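Notes for the Lelunach talk. Slot is 43 minutes including questions, so call it 35 and look generous.

Mic check first. Last time I did the whole opening into a dead one and got the warmest reaction of my career.

## Open

- Thank Ilona Katona for the invitation. Pronounce the town correctly. Leh-loo-nack. Practiced in the car.
- Ask: who here has been in a meeting this week that could have been an email? Wait for hands.
- Then: who called that meeting? Wait for hands to go down.
- Title of the talk is "Minutes Taken, Hours Lost." Ilona picked it. I wanted "Any Other Business," and I still do.

## Where I'm coming from

Eleven years taking minutes for other people. Started at Drelton, a firm that made filing cabinets and held its meetings in a room too small for one. Then Rungrueang, where the weekly planning meeting had its own planning meeting. Keep this short. They can read the bio, and the bio is kinder.

Story: the Drelton parking meeting. It ran every month, and it was about who got the spot by the door. One October I went through my old binders and found the same man making the same speech in three different years, with the same cough before the word "fairness." The spot went to the bicycle rack in the end. He didn't ride.

(Pause here. If they laugh, go on. If they don't, go on faster.)

## Why meetings grow

Main point of the first half, so slow down.

- A meeting gets scheduled for an hour since the calendar offers an hour. Ask who has ever booked 25 minutes.
- People get invited out of politeness and accept out of fear.
- Nothing on an agenda ever gets removed. I went through the action items from my last year at Rungrueang: 381 of them. The most popular verb was "revisit." Second was "circle back," which I count as a verb because I was made to type it so often.
- The standing meeting. Tell them where the name came from at Lulell: they took the chairs away to keep it short. Within a month people were leaning on the windowsill, and somebody had brought in a stool for their back. By spring it was a seated meeting in worse furniture.

Don't do the bit about the conference call and the parrot. It's a good bit but it takes six minutes and one person always asks what kind of parrot.

## What the minutes are for

Good minutes answer: what was decided, who's doing it, by when. Everything else is a diary.

Read the two samples aloud.

Sample one: "A wide-ranging discussion took place regarding the kitchen. Various views were expressed."

Sample two: "Fridge gets emptied the last afternoon of the month. Food without a name goes."

Ask which office has the cleaner fridge. Someone will say neither. Let them have it.

Note to self: drink some water about now.

## The standing part

Get everybody up for this. Pairs, two minutes each way. One person explains a decision their team made lately, the other writes it down in a single sentence. Then swap. Most will find there wasn't a decision. Let that sink in while they look for their seats.

 People on their feet, something in their hands.

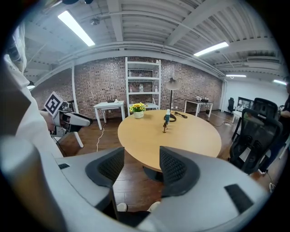
## Things to try next week

- Cancel one meeting and tell no one why. See who writes to you. Those are the people who needed it.
- Put the decision at the top of the minutes. The apologies for absence can go at the bottom, where the absent will never find them.
- Book 25 minutes. Leave at 25 minutes, even mid-sentence, if it's somebody else's sentence.
- Stop using "we" in action items. "We" has never once sent the invoice.

## Close

Go back to the man with the parking spot. He retired the spring after I left, and the card had to be signed in a meeting. I wasn't there, but I've read the minutes. Carried over to next month.

Questions. If there aren't any, ask Ilona to ask the one about recording meetings (answer: yes, if you plan to listen to it, and you don't).

Handouts are in the blue folder. Bring the folder home this time.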